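Is Trarnenen a good area to rent in without a car?
2 min read
Last updated in September 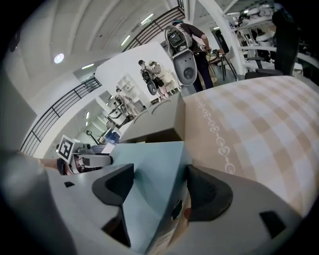

I'm moving for work and have my eye on a one-bedroom near the Insaurralde end — is it quiet at night, and can I get groceries on foot?

Revby3942
Oh, you'll love it! We've rented here for years, the bakery opens early, and the bus downtown comes every 30 minutes (less on Sundays, sadly). Ask Kelletti what they have, they were kind to us.

hillside_renter
Deposit was 600. Parking is bad.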